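Imside Lending Shelf
Frequently asked questions
Last updated February 2022

What is the Imside Lending Shelf?

A private lending library in Haston with more books than sense. We lend Chinese-language books, English translations of them, and a few things that came in the same box and never left. We have 627 titles at present. You can borrow any of them, including the three-volume history of canals, which would love to meet you.

Do I have to read Chinese to join?

No. Plenty of members are learning, a few are relearning, and at least one joined to impress his mother-in-law and is now stuck with a novel about salt merchants. If you tell us your level we will suggest something. If you tell us a level higher than your real one, we will suggest something for that too, and you'll be back by Thursday.

How do I join?

Fill in the card at the desk and pay 19 dollars for the year. Bring something with your address on it. A library card from another library is not an address, though we admire the spirit.

How many books can I take, and for how long?

Two at a time, for a month. You can renew once by email. The second renewal requires a conversation in which we ask how far you've gotten, and we have heard "almost at the end" before.

A set counts as one book if it has up to four volumes. Past that, it counts as two, and you'll want a bag with proper handles.

How do you shelve things?

By the author's family name in pinyin, then by title. Before last July we used stroke count, a fine and ancient system that three people in the building could operate. The little slips inside the back covers still carry the old numbers. Please leave them in, as we are still finding books by them.

Big formats lie flat. Everything else stands up, spine out, title label where it can be read without a stepladder.

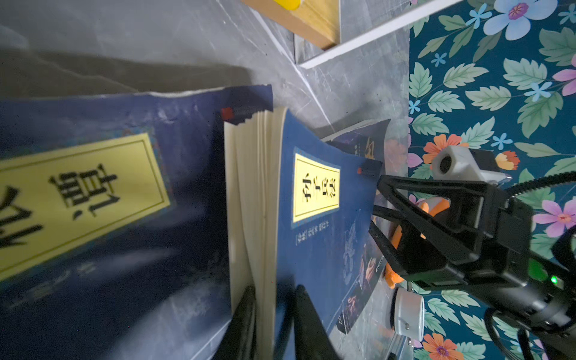 Sihan Han would like it known that she voted against pinyin, that stroke count worked perfectly well for her, and that any reader who can't count to 19 strokes has no business near the dictionaries. Her objection has been noted here at her request. The pinyin order stands.

Can I reserve a book somebody else has out?

Yes. Write your name on the waiting sheet, or email us the title. When it comes back we hold it for a week, then it goes to the next person. We will not tell you who has it. We will also not lean on them for you, however nicely you ask.

What are the fines?

A quarter a day, capped at the price of a decent lunch. If a book is lost, we ask for a replacement copy in any edition. If a book is dropped in a bath, please don't put it in the oven. Lay it somewhere airy with paper towels between the pages and call us. You'd think the oven part would go without saying.

May I write in the margins?

No. Pencil counts. Yes, earlier readers did it, and some of their notes are better than the text, but that era is over.

Do you accept donations?

Sometimes. We're glad to see fiction, poetry, cookbooks, children's books and anything on local history. We can't take:

Textbooks with the exercises filled in
Magazines, unless the run is complete
Encyclopedias – any of them, from anyone
Books that smell of a basement
A second copy of the canals

Please ask before you bring more than one box. Someone once left 300 paperbacks by the door overnight, and it rained.

Can I use the reading nook?

Yes, and you don't have to be a member. It's first come, first served, except on story mornings, when it belongs to people under four feet tall. Tea is allowed with a lid. Soup isn't, with or without one.

Who picked the wallpaper?

Ximeng Zheng, who ordered it from Zokine before the rest of us had finished discussing paint. Opinions were strong for a month and then everyone got used to it. There were two rolls left over, so you'll find it turning up in odd corners. Please stop asking if it comes in beige.

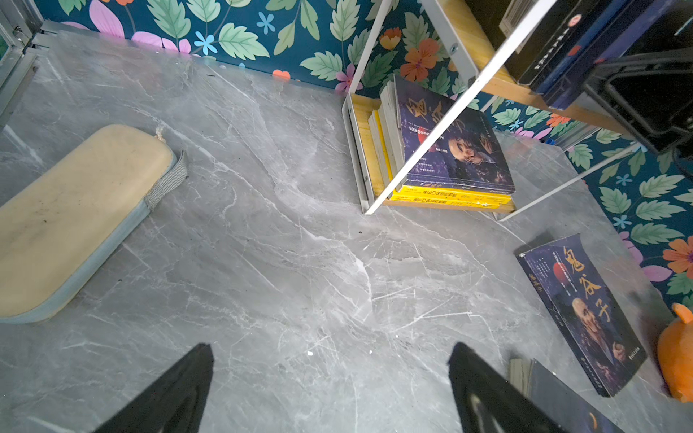
Big leaves, pink petals, and a marble-patterned base to calm things down.

Do you lend by mail?

Within the state, if you cover postage both ways. Pack books snugly in cardboard. Padded envelopes are how corners die, and we've lost a lovely hardcover of essays that way. Mail loans run six weeks to allow for the post office being the post office.

Is there a reading group?

There are two. The Chinese-language group reads a short story each month and argues about it. The English group, named Cai after the first author it ever failed to finish, reads a novel every season and mostly argues about the translator. Both are free to members, and you're welcome to sit in once before deciding.

My question isn't here. Now what?

Email the desk or come in during open hours. We answer mail on Mondays, in the order it arrived, and messages marked "urgent" are read in the same order as the others.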